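Grornley Bench, Cell 3: Left Wrist Service

Notes and gallery from the two-arm tabletop cell at the Drultden workshop. The cell runs a fixed bench layout with both arms mounted on one base, and the left wrist is the joint that takes up most of our service time. This page covers removal of the left hand, inspection of the flange, and the checks done before the hand goes back on. The right side stays assembled throughout and serves as the reference for cable routing and indicator state.

Service interval on the wrist is 16 weeks, or sooner if the Findix log reports dropped packets on the hand bus. The last round was moved up to July on the strength of error 3108, a communication timeout at the left tool connector. That code does not separate a bad cable from a bad connector, so both get checked.

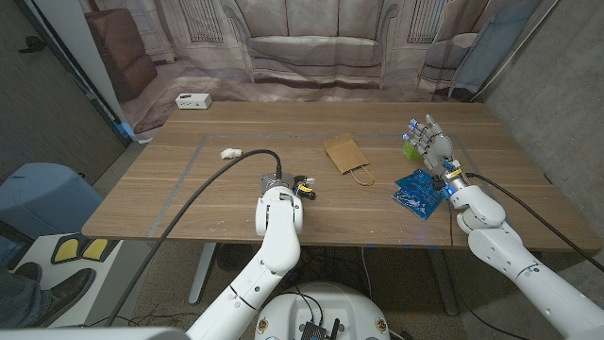

Left wrist with the hand off and the black cable plugged in at the flange. Right hand still fitted, blue fingertip LEDs lit.

Hand removal. Park both arms over the table before taking any fasteners out. Disable the left arm in software, wait for the brakes, then cut tool power. The 4 mounting screws come out in a cross pattern. Support the hand from the palm side while the last one is backed out. Do not let it hang on the connector.

Flange face. Wipe with a dry lint-free cloth and look for raised edges around the screw holes. A burr here tilts the hand enough to upset the grasp calibration, and it is easy to miss under overhead light. Run a fingernail across each hole. Dress any burr with a fine stone and wipe again.

Cable. Trace the full run from the base side to the wrist. The loop needs enough slack for full wrist rotation in both directions -- a cable that looks fine in the park position can still go tight at the joint limit. Rotate by hand with the brakes released and watch the strain relief.

Connector. Check for bent pins and a worn latch. Our spare cables come from Villanueva and have a stiffer jacket than the originals, so they need a wider bend at the plug. Log the cable type with the service entry.

Refit and test. Torque the screws in two passes, restore tool power, and clear the fault list before enabling the arm. Open and close each finger separately, then run the grasp routine 3 times with no load. If 3108 returns during the routine, swap the cable first and repeat from the connector check.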